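Verley Boot Line: Sizing and Material Changes

The fall run of the Verley knee boot ships to stores from 17 Aug 2021. The last has been revised for this run. Calf circumference is now graded by shoe size in both the regular and wide shafts, so a size 6 and a size 10 no longer share one shaft pattern. Samah Amrani in fit testing recommends measuring the calf at its widest point, seated, with the foot flat on the floor, over whatever sock will be worn.
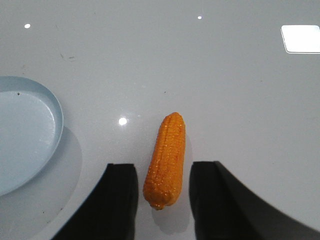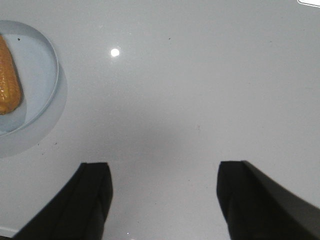 The upper remains a coated synthetic. The lining changes from brushed polyester to the Drotex knit, which adds 2 mm of thickness at the ankle. Customers between sizes should order up. The first production lot is 1,133 pairs, and wide shafts make up 60 percent of it.

The side zipper now stops 8 mm below the top binding. Returns on the older Rana model showed wear at that point, where the slider rubbed against the binding tape. Replacement sliders for Rana boots are still stocked and can be ordered through the Oltateo parts desk. Have the style number from the inside label ready when calling.

Fit questions from store staff go to Sidra Talpur. The revised size chart replaces the one in the spring binder, page for page.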